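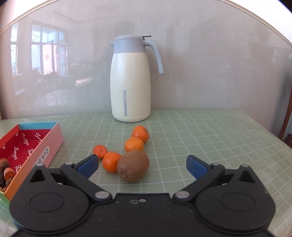
So Radio Ulness has announced the winners of its Local Larder Month cook-off, and first prize has gone to Lecomte's fish stew by 1622 votes to 1309. I've no quarrel with the stew. I had two bowls of it. My quarrel is with a public vote by text message, in a contest we were told on air would be settled by the judges, for a month of programmes meant to get us buying from people who live here. Lecomte is a lovely restaurant and it has a mailing list. Sabina Šimko has a stall and a phone with a cracked screen. If the station wants to hand out something for popularity it could find a smaller prize, say a tall cream jug with a blue-grey lid and a little spout, and leave the hamper and the airtime to whoever the judges picked. Did anyone else hear the rules read out?
– dalibor_skala

Print this thread | E-mail to a friend

Posted by branislav p
I heard them. What was said was "judges and listeners". It was said very fast, between the traffic and an advert for guttering, but it was said.

Posted by dalibor_skala
Said by whom? The breakfast show had it as judges only, every morning for a fortnight. I know this because I can't find the button that turns my kitchen radio off.

Posted by Ebise A
I was one of the judges, so I'll put my hand up before somebody does it for me. There were 3 of us. We tasted everything, filled in our sheets and handed them to Svatopluk Paulík at the desk. We were then thanked and given a tea towel. The first I heard of a text vote was when I was asked to announce it. I don't mind the result but I'd like to know where my sheet went, as I wrote quite a good paragraph about the dumplings.

Posted by branislav p
Presumably it's in the same place as last year's sheets.

Posted by Marrowfat
Can I be the dull one? A text vote got more people involved than the cook-off has ever managed. My mother voted. She hasn't voted for anything since the bypass. If the point is to get folk talking about local food then it worked, and here you all are doing it.

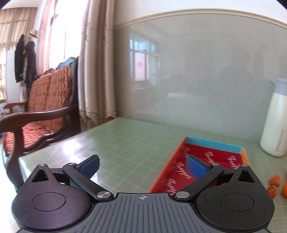

And while I'm being dull, can we stop pretending Lecomte isn't local? They've been on Arport Road for years, they buy their fish off the harbour, and half the sixth form has washed up there. You can't have a month in praise of local business and then sulk when a local business wins.

Posted by dalibor_skala
I'm not sulking, I'm asking a question about procedure, which I admit looks similar from outside. The potatoes in that stew were from Gallura Wholesale, by the way. I saw the sack.

Posted by Ebise A
So were the potatoes in everyone's. It was in the sponsor's agreement. Gallura gave the potatoes and the banner.

Posted by dalibor_skala
A local food contest with sponsored potatoes from the other end of the motorway. Right.

Posted by sabina s
Hello, it's me with the cracked screen. I've had it mended, thank you Dalibor. I came second and sold out of dumplings by lunch, so please don't start a petition in my name. I would like two things changed before next May. One is a proper sink. The other is the health check table, which was put right beside the pudding stalls. People were having their blood pressure taken, going pale, and walking straight past the custard tarts. The poor man selling them took most of them home.

Posted by Marrowfat
I had mine taken and then bought four tarts. I didn't like the nurse's tone.

Posted by branislav p
Back to the rules. I wrote to the station and had an answer, dated November 2, 2024, saying that the scoring was "a blend". I asked what sort of blend. They sent me the schedule for the Christmas carol service.

Posted by Ebise A
If there's a blend I'd like to see the recipe. I'm calling in at the desk in the week and will ask Svatopluk for the sheets. I'll report back if he lets me past the potted plant.

Posted by dalibor_skala
Ask him about the potatoes as well.

Contact us | Copyright Ulness Town Forum | Back to top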